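Tin packing (household produce)

Tin packing is the habit of keeping small amounts of fruit and root vegetables together in a reused metal box, usually one that first held cookies or tea. The box is lined with paper and filled in a single layer. Claims made for the method are large, and the evidence behind them is thin. 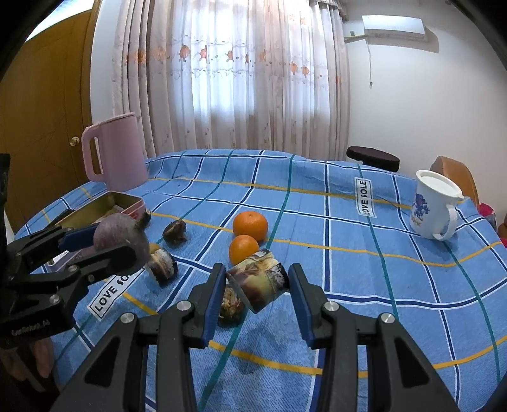
Sorting comes before filling, and most guides ask for the produce to be spread on a cloth first. Household writer Iestyn Owen tells readers to keep fruit and roots in separate groups, a rule few people seem to follow. Oranges commonly end up next to cut pieces and a round purple vegetable, as they do on the blue plaid cloth here. Whether the mixing does any harm is disputed.

Newspaper is the usual lining. The Zimness pamphlet says it keeps roots sound for 40 days - a figure given without a source. A kitchen trial by Petersen used 12 tins, 3 of them unlined, and reported a difference after seven days, but it was never repeated. 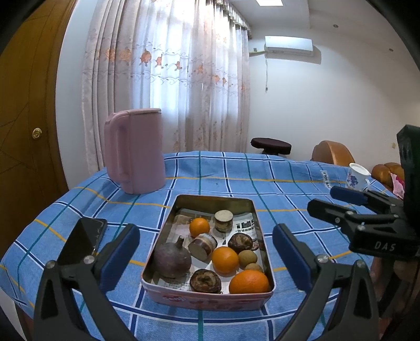
An open tin lined with newspaper, with oranges, cut root pieces and a large purple root.

Lids are a further point of dispute. Prirka advises leaving them off, while Riler recommends closing them at night. Neither explains why.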